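Getting the Smell Out of the Hall Closet
Posted Mar 8, 2018 by Maiara Aguiar

I put off dealing with the hall closet for most of the winter. It is a small closet with no vent, and it backs onto the outside wall of the house. Every time I took out a coat, the coat smelled like a basement.

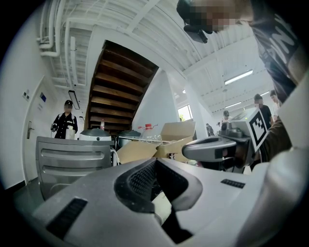
I knew the smell was mildew. We had a wet October, the gutter on that side overflowed twice, and water got into the bottom of the wall. My brother-in-law fixed the gutter before Thanksgiving, and I figured the closet would dry out by itself. The wall did. The smell stayed.

The first thing I tried was baking soda in an open bowl. I left it on the closet floor for two weeks. It may have helped a little with the shoes. Then I bought one of those hanging bags of moisture crystals, which filled up with water and had to be thrown out. The second bag stayed almost dry, so I took that to mean the damp part was over and what I had left was whatever had soaked into the things in the closet.

So I emptied it, which took a whole Saturday. I had winter coats for four people, a bag of scarves, two sleeping bags, a vacuum we don't use and a box of curtains from our old apartment on Aquino Street. I smelled everything. The curtains were the worst and I threw them out. The sleeping bags went through the big front loader at the laundromat in Dernbridge, on warm, with half the detergent I would normally use and an extra rinse. They came out fine.

The coats were harder. Three of them say dry clean only. The cleaner wanted $42 for the long wool one by itself, and I paid it, and it came back smelling like the cleaner's. A few days on the porch took care of that. The other two I hung outside on dry, windy days and brushed with a clothes brush, inside and out. I did that four times. One is good now. The other one still has a faint smell under the collar if you put your nose right on it, and I have decided to live with that.

Then there was the carpet. The previous owners ran the hallway carpet straight into the closet, which I don't understand, but that's how it is. I pulled up the back corner with pliers and the pad underneath was stained brown in a strip along the wall. I cut out the strip of pad with a utility knife and bagged it. The tack strip had rusted, so that came out too. The wood floor under it was dark but hard when I pushed a screwdriver into it.

I wiped the floor and the bottom of the wall with white vinegar, let it dry overnight with a fan pointed in, and did it again the next day. After that I used a bottle of Flavero, an enzyme spray my neighbor had left over, on the back of the carpet. I can't say how much of the result was the spray and how much was the fan. The fan ran for 50 hours all together and I am inclined to give it the credit.

I did call for an estimate before I started. A company out of Histamstead quoted me $520 to treat the closet and clean the whole hallway. The man on the phone was polite and didn't push. If the stain had gone out past the closet door I would have said yes.

The new piece of pad cost less than lunch, as the carpet store sold me a remnant. Getting the carpet back down was the part I did badly. It has a small ripple near the left side that you can feel with your foot. I may borrow a knee kicker and try again when the weather is warmer.

For now I leave the closet door open at night, and the sleeping bags have moved upstairs. I also put a cheap humidity gauge on the shelf. It read 42 percent this morning. The vacuum is going to the thrift store as soon as I find the other attachment.

© 2018 Maiara Aguiar | Contact | Back to top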